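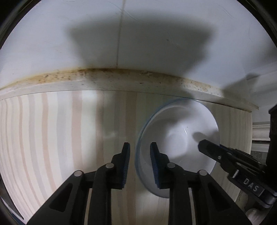 Kumska Dishware Swap - FAQ

Quick answers before you email. Updated September 12, 2020.

What is it?
Bring dishes you don't use, take home dishes you will. No money changes hands. Held at the Lazaridis hall, Lusport, side door on the parking lot.

Do I need to sign up?
Yes. 100 spots per swap, they go fast. Sign up online or leave a message at 132, the front desk extension. One spot per household.

How many pieces can I bring?
10 max. A cup and saucer is one piece. A lidded casserole is one piece, lid included. Missing lid, still one piece.

What do you take?
Plates, bowls, mugs, serving dishes, teapots. Glasses OK if they stack. No knives, no nonstick pans, no plastic tubs. Please stop bringing plastic tubs.

Chips and cracks?
Small chip on the foot, fine. Chip on the rim, no. Cracks, no, even hairline. Tap it with a knuckle, if it sounds dull leave it home.

Does it have to be a full set?
Nope. Odd ones go quickest. Most people are short a bowl or two and don't care if it matches.

Do things need to be clean?
Washed and dry, labels off. Sticky price tags come off with cooking oil, leave it ten minutes then soap. We do have a sink but theres always a line.

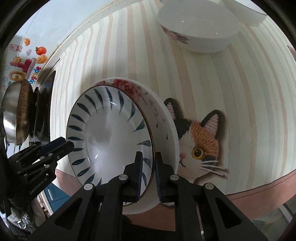 Gold trim - microwave or not?
Not. Metallic trim can spark. Hand wash too, dishwashers wear it off. Same goes for silver.

Are old painted pieces safe to eat from?
Depends. Older glazes can have lead in them. If you don't know where it came from, use it for keys or a plant. Home swab kits aren't very reliable, a lab is better.

How does the taking part work?
You get a token per piece brought. Big platters and teapots cost 3 tokens. Leftover tokens are good til the February swap, then they expire.

Can I hold something for a friend?
No holds. Sorry.

What happens to leftovers?
Boxed up and sent to the thrift store in Elach. Can't return them to you so take them before closing if you want them back.

Wrapping?
Bring your own newspaper and a sturdy box. Towels work great. We run out of paper evry time.

Still stuck?
Ask for Theano Spanos at the desk. Email is slower.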